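Vestibular Testing: Frequently Asked Questions
Terkbridge Balance and Dizziness Clinic

What is vestibular testing?
Vestibular testing is a group of exams that check how well the balance organs of the inner ear work. Each inner ear has three semicircular canals, which sense turning, and two otolith organs, which sense gravity and straight-line motion. No single test covers all of them, so most patients have more than one.

Who needs it?
Patients are usually referred for spinning, unsteadiness, blurred vision when the head moves, or repeated falls. A referral from a primary care or ENT office is required. Referrals from the Jultberg office are sent to us electronically.

What is VNG?
Videonystagmography (VNG) records eye movements with infrared goggles. It has three parts: following a target with the eyes, changes in head and body position, and the caloric test, in which warm and cool air is directed into each ear canal. The caloric test may cause a short spell of dizziness. This is expected and normally passes within a few minutes.

How long is the appointment?
Allow 55 minutes for VNG alone. The rotary chair, if ordered, is booked as a separate visit at Ikemthorpe.

Do I need to stop any medicines?
Some medicines for dizziness, nausea, allergies and sleep can change the results. Ask the prescriber which ones may be paused and for how long. Do not stop medicine for seizures, blood pressure, heart conditions or diabetes.

Can I eat beforehand?
A light meal is fine up to two hours before the test. Avoid alcohol and caffeine on the day before and the day of the visit.

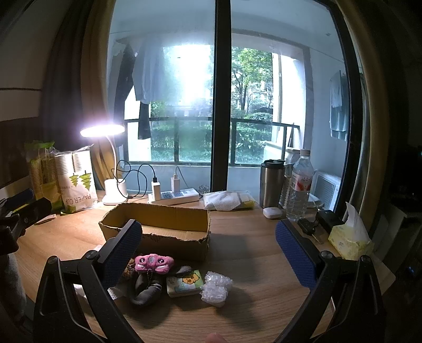 What should I wear?
Wear loose, comfortable clothing. Do not use eye makeup, including mascara and eyeliner, as the goggles track the pupil. Contact lenses should be removed; bring a case.

Can I drive home?
Arrange for a driver. Some patients feel unsteady for several hours.

When will I get results?
Reports are reviewed by Dr. Yung-ching Kao or Kuo-hua Kwok, AuD, and sent to the referring office within 7 business days.

Is a hearing test included?
No. If you have not had one in the past six months, ask the front desk to add it when booking.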